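Subject: Re: [papercraft-swap] Pop-up cards that won't lie flat

Hi all,

Lowri Gape wrote:
> I've made the accordion-fold pop-up for the swap three times now
> and it still springs open in the envelope. I'm using the Kneath
> cardstock, the 100 lb. Is it my folding or is it the paper?
> Also, does anyone have a glue they like for the tabs? Mine
> keeps wrinkling.

Lowri, I'd bet on the paper! I love Kneath for card bases (the cream is gorgeous) but it's a bear to fold more than twice. I cut my bases from it and do all the pop-up parts in Dumard text weight, the kind that comes in the fat pack of 161 sheets, which is such an odd number but I've never had a bad one in there. It holds a crease and doesn't fight you.

If you want to stay with the heavy stuff, score it first. I use an old stylus and go over each line twice, light and then firm, and then I fold AWAY from the scored groove so the little ridge ends up inside. Check your grain too. Bend the sheet gently both ways and run your folds along whichever direction gives up easier. After that I leave the finished card under a big cookbook overnight, and it behaves pretty well in the envelope.

On glue, anything wet is going to wrinkle text weight. I switched to the Zaltard tape runner in April and haven't looked back. It does string a bit at the end of the line, so give it a quick twist as you lift. For tiny tabs I cut the tape in half lengthwise (tweezers help, and so does good light).

My swap set is five cards, all the same fold, with a lighthouse that stands up in the middle. I'm inking the edges this week and they'll go in the mail Tuesday. Does anybody still need the template? I can send it as a PDF, just write me off-list so we don't clog up everybody's inbox.

Oh, and has anyone tried the Amen foil sheets on a fold? Mine cracked right down the middle and I'm not sure if I want to buy more.

Happy folding!

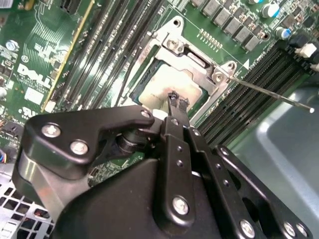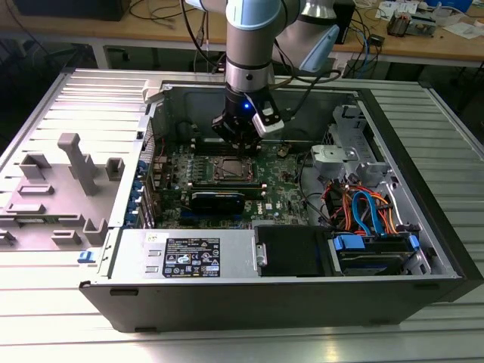

Grippers and green motherboard, two views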